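Write the order down first

Our bench rules at Curnstead fit on one page, and the one I defend most is that the build order gets written before the arm moves. Bun, lettuce, tomato, patty, cheese, top bun. If a layer lands crooked, the log says so and the run stays in the set.

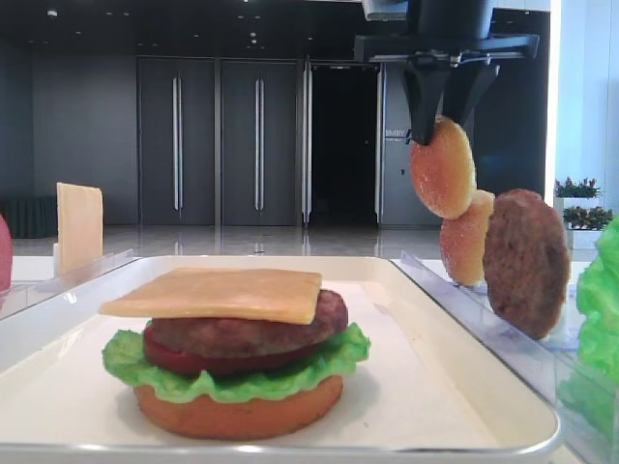 Yara Masri wrote back that a fixed order is fine, but "crooked" needs a number or two people will log it two ways. She wants a limit in millimeters.

Fair point. I've added a blank line for it - we'll fill it in after the next 90 runs.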